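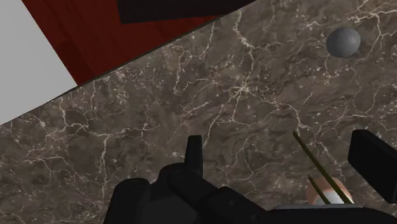 3.2 Household interviews

The second stage of the study concerned how households in the three districts divide the work of preparing food, and how that division changes when one adult begins shift work outside the home. Interviews were held in Skumham, Clonham and Kavham. A total of 316 adults took part, each of whom had lived at the same address for at least one year before the first visit. Interviews lasted 50 minutes on average and were conducted in the home at a time chosen by the respondent.

The interview guide was prepared by Lukumay and Athumani and tested with 20 households that were later left out of the main sample. Two changes followed from the test. The question on who "usually" cooks was replaced by a question on who cooked each meal of the previous day, as respondents often named one person and then described meals made by another. The question on shopping was moved to the end. In the test interviews it had led to long accounts of prices and bus routes, and little time was left for the remaining sections.

Respondents were asked to separate three kinds of work: planning a meal, preparing it, and cleaning up afterward. Planning proved the hardest to record. Many respondents did not regard it as work and gave it no time at all, although the same people later described checking what was left in the cupboard or deciding the night before what the children would eat. Where such remarks were made, the interviewer noted them in the margin – they were coded separately and are reported in Section 4.3.

Figure 2. Kitchen counter with food and household items.

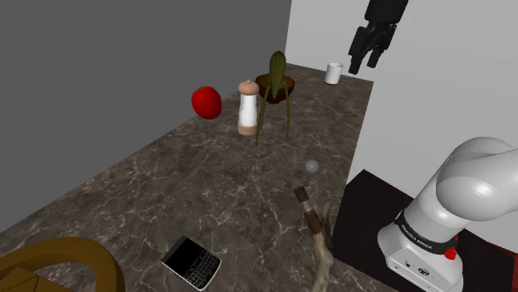 Shift work was defined as any paid work with regular hours starting before 6 a.m. or ending after 10 p.m. Under this definition, households with one shift worker and households with none could be compared within each district. Households with two or more shift workers were too few in Clonham to allow a separate analysis and are treated only in the pooled results.

All interviews were transcribed and coded by two members of the team working apart from each other. Disagreements were settled by Marchand, who had not conducted any of the interviews. Most concerned meals prepared jointly by a parent and an older child. The final rule was to credit both persons when each had handled food, and to credit only the first when the other had set the table or run an errand.

The sample has certain limits. Persons living alone were not included, and households in which no adult was at home before evening were harder to reach. A second round of visits in November improved coverage of the latter group in Skumham but had little effect in Kavham, where several families had moved at the end of the harvest season.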